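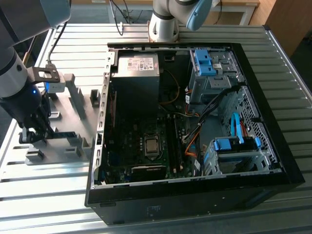

Issue 106

Wanted: people who kept a household notebook (or still do)

Call for participants, the Gremen Household Papers Project

Hi, I'm Rigoberto Arboleda, and I'm looking for people who wrote things down about their homes. Grocery lists that got saved, a spiral pad by the phone, a ledger of the electric bills, a calendar with the furnace filter changes penciled into the corners. If that's you, or it was your mother, or it was the previous owner of your house who left a composition book in the kitchen drawer, please keep reading, because I would very much like to borrow it for a while and then sit down and talk with you.

I've been at this for a couple of years now, mostly on my own at the kitchen table, and it has gotten big enough that I need more people in it. It started with my aunt. She kept a green clothbound book from the year she got married until she moved in with my cousin, and in it she put the price of eggs, who came for dinner, what she served them (so she wouldn't serve it twice), when the dog had his shots, and every single repair on a Gumede washing machine that I would have thrown in the river. There are 503 entries that mention that washer! My favorite just says "Thumping again. Moved it two inches. Better." I read the whole book in one weekend and came out of it knowing her in a way I hadn't when she was across the table from me passing the potatoes.

So I asked around, and a neighbor had one, and then a man at the hardware store had his father's, and so on. I put together a small proposal, the Gremen Library took it on as a local history project, and now we have a room, a scanner, a shelf that locks, and a little money to thank people with.

What I'm looking for

I want notebooks, pads, ledgers, diaries or marked-up calendars that deal with the running of a home. Any home counts. Apartment, farmhouse, trailer, a rented room with a hot plate. They can be from any decade and in any language (we have readers for Spanish and Portuguese, and I can usually find somebody for the rest if you give me a few weeks). They don't need to be complete. I have one that is four pages torn out of a steno pad and it's wonderful.

I'm less interested in recipe collections on their own, only because there are already so many good projects doing those. If the recipes are mixed in with everything else, bring the whole thing. Same goes for diaries that are mostly about feelings. I'd love to read them, but they're outside of what we set up to do and I've had to learn to say no.

Digital counts too! I went back and forth on this one. A woman in our first group had kept her household accounts in a spreadsheet since her kids were small, with a column called "dumb stuff," and it was every bit as good as paper. So if yours lives on an old computer, or in a budgeting program that stopped being sold years ago, tell me what you've got and we'll figure out whether it can be opened. Please don't go erasing or updating anything beforehand. Printouts are fine.

What you'd be doing

First there's a phone call, which usually runs half an hour, where you tell me what you have and I ask nosy questions. If we both want to go on, you bring the notebook to the library or I come to you, if you're within driving distance. I scan it while you're there if you'd like to stay and watch. Most people do stay, the first time, and I don't blame them one bit. It's a strange feeling handing that sort of thing over to a stranger.

After that comes the part I care about most, which is two long conversations. We sit with the pages in front of us and you tell me what I can't get from reading. Who is "B."? Why did the milk order double in the spring? What was the Grurnier, and why did it need so many new belts? (It was a floor polisher. I would never have guessed.) We record these, and you get a copy of the recording and a typed version that you can correct or cut from before anybody else reads it.

The second conversation happens a few weeks after the first. I used to skip it, and that was a mistake. People go home and call a sister, or they find another book in the attic, or they just lie awake remembering the name of the man who delivered the coal.

There's also a group evening in June, on a Thursday, for everyone who has taken part. It's optional. There will be pie. Last time two participants discovered that their grandparents had been buying chickens from the same farm and had both written down that the man was a cheat, in nearly the same words, and I thought we'd never get them to go home.

Who can take part

You should be 18 or over. You should either have kept the notebook yourself or be family, or have it fair and square (a book left in a house you bought is fine, and we'll talk about how to handle names in it). You don't need to be any kind of writer or historian. You don't need to live in Gremen now, though I do give some preference to notebooks with a connection to the county, as that's what the library agreed to.

I would especially like to hear from men who kept these. I know you're out there. Of the notebooks we have so far, very few were kept by men, and those few are mostly about cars and gutters, and I suspect there's more to it than that. I'm also short on renters, on people who shared a house with friends or roommates, and on anybody who kept the books for a relative who couldn't manage their own. Younger people, too. If you have a shared grocery note on your phone with three roommates arguing in it, I would be thrilled.

What you get

A thank-you payment of $50 for each of the two conversations, paid by check from the library. Gas money if you're coming from out of town. A full set of scans on a thumb drive, plus one bound color copy of your notebook, which several families have told me was the real reason they said yes. If you have siblings who will fight over the original, ask me about extra copies and we'll work out the cost of the printing.

You keep the original. I want to be very plain about that. We don't hold on to anything past the scanning unless you ask us to, and if you do want to donate it down the road, that's a separate conversation with the library and a separate form.

About privacy

Household notebooks have other people in them — debts, doctors, who was drinking, who had moved out for a month. Before anything goes on the shelf for the public to read, you and I go through it together and mark whatever should be closed. You can close a line, a page, a year or the whole thing. You can also take part under another name, and plenty of people do. If you change your mind later, call me, and we'll take it off the shelf. It does get harder once something has been quoted in the newsletter, so I always check with you a second time before that.

Helpers wanted too

If you don't have a notebook but you like this kind of thing, I also need two people to help with typing up pages. The work is at home, at your own speed, and it's paid by the page. You need patience with handwriting and a tolerance for abbreviations. One of our ledgers runs to 3854 lines, nearly all of them in pencil, and whoever takes it on will have my lasting gratitude and a good magnifier. We type into a plain program called Tullo, and I'll show you how it works in one sitting. It's not hard. I'm no computer person and I managed.

Please don't offer if you're the type to fix people's spelling as you go. I say this with love. We keep it all, the "brocoli" and the "recieved" and the sums that come out wrong.

How to get in touch

Call the Gremen Library and ask for the Household Papers desk, or leave a note for me at the front counter with your name, a phone number and a line or two about what you have. If you leave a message, tell me what time of day is good for calling back. I'm at the desk in the afternoons, and I do my calls after 4 p.m.

A few things that help me if you can mention them: what years it covers, give or take, how many pages or how thick it is, who kept it, and whether it's in decent shape. If it's moldy or the pages are stuck together, leave it closed and don't try to peel anything. Put it in a paper bag (no plastic, please) and let me know.

If you aren't sure whether what you have is interesting, call anyway. Almost everyone starts by telling me it's really nothing, just some old lists, and then we're on the phone until suppertime.

Rigoberto Arboleda
Gremen Household Papers Project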